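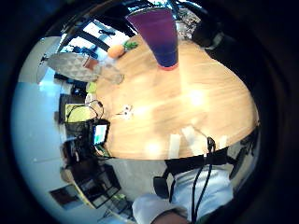
Tall purple on a round wooden table, with an orange for company.

DRELTON, 11 December 2020 - Vastard, maker of round tables for people who had planned to keep theirs clear, today opened orders for the Loureiro, a wooden table meant for shared workrooms, studios and the sort of office where lunch and cables arrive at the same spot. Deliveries start in January.

The Loureiro has a round top with a warm honey color and a grain you can see from the doorway. It comes in two heights and one shape. Buyers who would like a square one are invited to buy a square one, and the company will be happy to suggest several of its rivals.

Before settling on the design, Vastard asked its customers what they kept on their tables. It received 2,315 replies. Very few mentioned work. Fruit did well, as did cups, chargers, flowers past their best, and "things I am about to put away." The last group had, by most accounts, been there since spring.

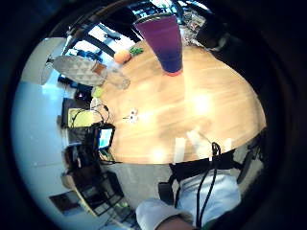 Fruit, greenery and cables share the tabletop.

"We had a lovely drawing with a single bowl in the middle," said designer Joana Mendes. "Then we went and looked at tables that belong to people. I threw out the drawing and kept the bowl."

The answer was to stop fighting it. A round table has no corners for things to pile up in, so they pile up along the rim instead, where a person in an office chair can at least reach them. The finish is a plain clear oil called Darum, which takes a damp cloth well and asks for a fresh coat every 12 months. Vastard expects most owners to get to it in 18 or so and has planned for that too.

Trial tables went out to four workrooms this fall, with no rules on use and a request for frank notes. Vastard got the notes. 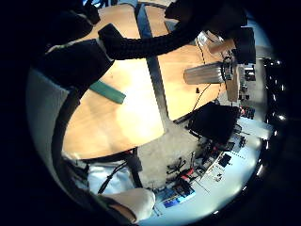 Ernő Virág wrote that he had given up on having a tidy table years ago and would settle for one where he could find his tape measure. He added that the round top was easy to work at from any side, that he would have liked a drawer, and that he was keeping the table whatever anyone said about the trial being over.

There is no drawer. Vastard did discuss one at length and decided it would only be a second table, with a lid. The subject will come up again in January.

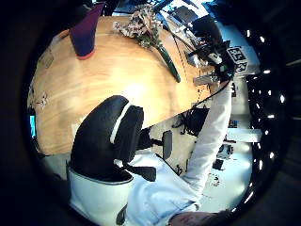 Joana Mendes

Dried flowers shed. They did it on my table at home and they will do it on yours, and pale crumbs show up nicely on honey-colored wood. Wipe toward yourself, with a hand cupped under the edge - or leave them till after lunch and do the lot together.

Orders for the Loureiro can be placed through the Vastard showroom in Drelton. Wood samples are free on request. Fruit is not included.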